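Tellton Remote Teaching: Frequently Asked Questions

These answers are for people who drive the simulated arm from home or from the Grotcombe lab. If you're new, read the sections on setup and on what counts as a good demonstration before your first session. The rest can wait until you need it.

What is a demonstration?

One demonstration is one complete run of a task, driven by you, from the starting pose to the moment you press Finish. The software records the arm's joint positions, the gripper opening, your controller inputs and the camera views. The learning program is trained on those recordings later. You don't write any code and you don't label anything apart from the short form at the end.

Is there a real robot at the other end?

Not for Tellton sessions. Everything happens in the simulator. Teaching a physical arm by hand, where you hold the wrist and move it through the task, is a separate program called Catacutan and needs in-person training at Grotcombe.

What do I need at home?

A wired internet connection, a screen you can read comfortably and the handheld controller we mail you. The controller comes paired with your Pisico account. If you change computers, you'll have to pair it again from the Devices page. Wi-Fi works for practice runs, but please don't use it for recorded ones.

Which camera view should I use?

Start with the overhead view to find the object and bring the arm close. Switch to the wrist view for the last part of the approach and keep it on while you hold something. The wrist camera turns with the gripper, so left and right on your screen may not match left and right in the overhead view. Most new operators need three or four practice runs before this stops bothering them.

How should I grip a phone?

Close on the two long sides, low down on the body, with the fingers level with each other. With a keyboard phone like the one in the kitchen table set, keep the fingers off the keys and close on the plain part of the face end.

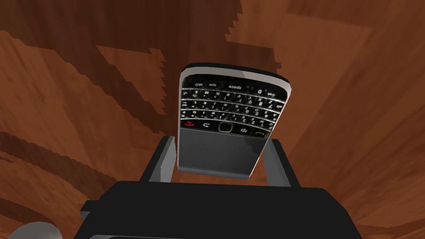
Close slowly. The trigger is proportional, so half a pull gives you half the closing speed. When the force bar turns yellow you have enough, and squeezing harder only makes the object more likely to jump out. Wait a moment before you lift. If the phone starts to rotate between the fingers, set it down and take a new grip. You can keep that recording as long as you finish the task.

Do mistakes spoil a recording?

Small ones don't. A missed grasp followed by a second try is useful, and so is a bump that you correct. Discard the run if you knock the target object off the table, if the arm goes into a fault, or if you stopped for a long time to do something else. Don't discard a run for looking clumsy.

How fast should I go?

At a pace you could keep up for an hour. Very slow runs are a problem as well as rushed ones, as the arm learns your pauses along with your movements. If you need to think, do it before you press Record.

What if an object floats, sinks into the table or shakes?

Let go of the trigger and wait for the physics to settle. If it doesn't, press Reset Scene and mark the run as a simulator fault. Add the name of the object if you know it. You don't have to work out the cause. Faulted runs don't count against your acceptance rate.

Why did my phone task come back as "wrong object"?

Some sets contain more than one phone. The task text says which one to pick up, and the checker goes by that text. Read it again after every reset, because the target can change between runs. If the text really is unclear, skip the task and choose "Unclear instruction" from the list.

Can I move other objects out of the way?

Yes, if the task can't be done otherwise. Push them gently with closed fingers or pick them up and put them down somewhere clear. Knives and bowls may be moved like anything else. Try to leave them on the table.

Where should the arm be when I start and finish?

Start from the home pose, which loads by itself after a reset. At the end, open the gripper fully, back straight away from whatever you released, and hold still until the recording light goes out. Runs that end with the fingers still touching the object are sent back. 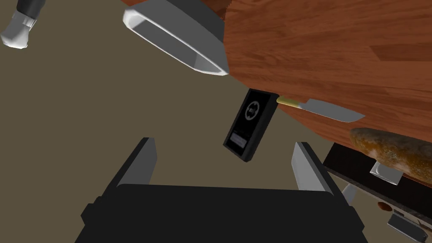
How many demonstrations do you need?

It depends on the task. The current kitchen table set has 1,255 accepted runs, and the phone pickup alone took 186. Your task list shows how many are still wanted for each item and closes an item when it's full.

Can I see what the robot learned from my runs?

Yes. Playback clips are posted on the Results page after each training round. They show the learned program driving the arm with no operator. Clips are not matched to individual operators, and a round uses everyone's accepted runs together.

My controller drifts. What should I do?

Put it flat on the desk, hold both side buttons until it buzzes, and leave it alone until the light is steady. If the drift comes back in the same session, stop recording and ask for a replacement through your Pisico account. Practice mode stays open while you wait.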